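Disassembly cell stopped after force limit fault

The desktop disassembly cell at Motham was taken out of service for most of April after the arm pushed too hard on a motherboard and did not stop. No one was hurt. The board cracked near one of its mounting screws and the unit was scrapped.

The cell strips retired office computers so the parts can be tested and resold. Towers go on the slatted platform on their side with the side panel off, and the arm works from above, next to the fixture plate.

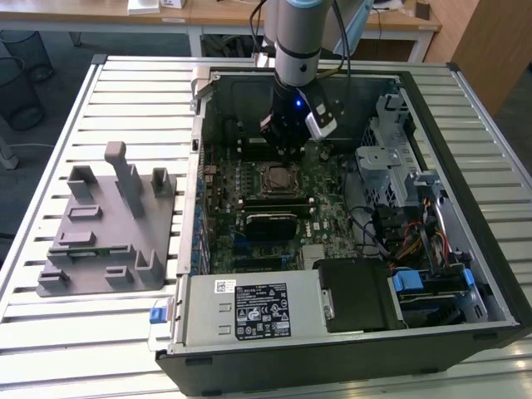 What went wrong

Umesh Lodhi traced the fault to a settings file. The downward force limit should have been 40.0 newtons. It had been saved as 400 when the decimal point was dropped during a software update. The arm had completed 116 units on the bad setting before one board sat high enough for it to matter.

The operator, Hường Mạc, saw the board flex and hit the stop button. The arm held its position for almost 2 seconds before power was cut. That delay is a separate problem and is still open with Tomar, who supplied the safety relay.

Work close to the CPU socket carries the most risk. The fingertip has to press on the board itself there, with memory slots and rows of capacitors close by.

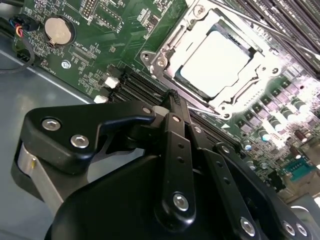 Sarla Saxena has added a check that refuses any force limit over 60 newtons at startup. Until the relay is replaced, the cell runs at reduced speed and only with an operator at the stop button. Keep hands out of the case while the arm has power, even when it is standing still. Report any hard contact to Sarla at extension 931.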